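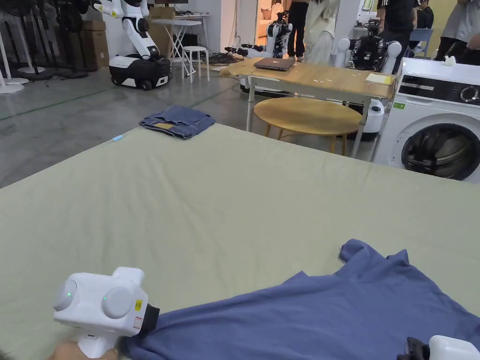
Sarnik Folding Cloth, Sage Green

3 min read

I make these for people who fold on whatever flat surface is free (me, for years, on the bed!). It's one big plain cloth, hemmed on all four sides, and it goes in the wash with everything else.

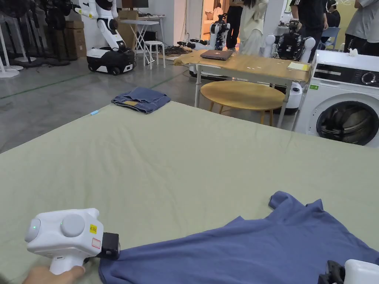
My favorite thing about the Sarnik is the color. I tried a cream one in May and lost every white sock on it. Sage is pale enough to live with, and a blue tee shows up on it right out to the sleeves. It does wrinkle a bit, so I smooth it with my forearm and get going. Jeans I fold first and park in the far corner,
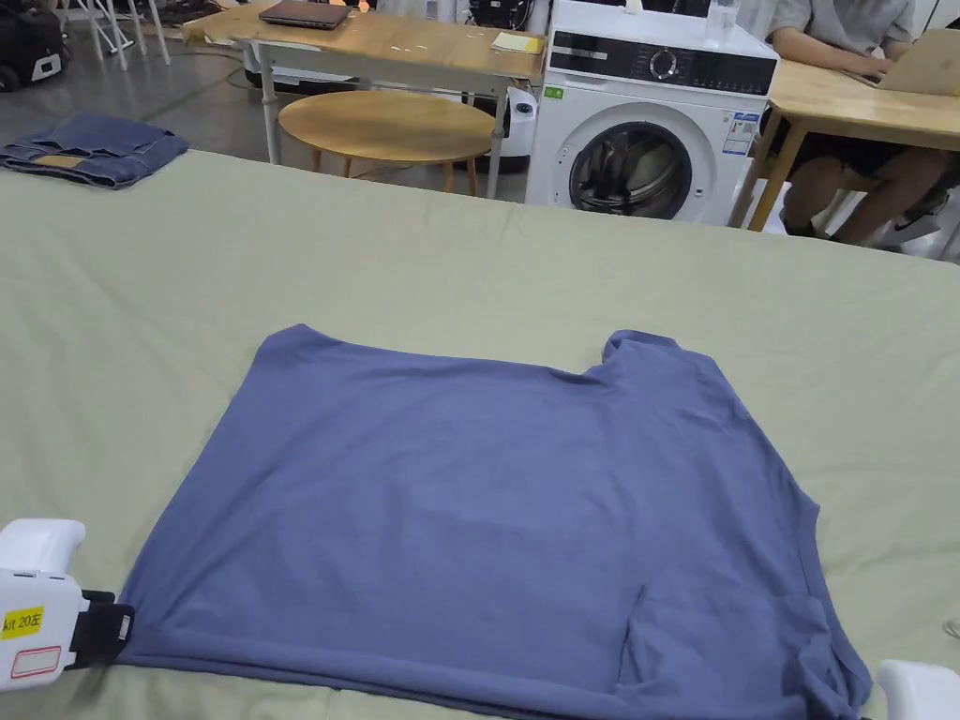 then I've got the whole middle for shirts. Comes rolled, ships in 3 days, and you can return it within 25.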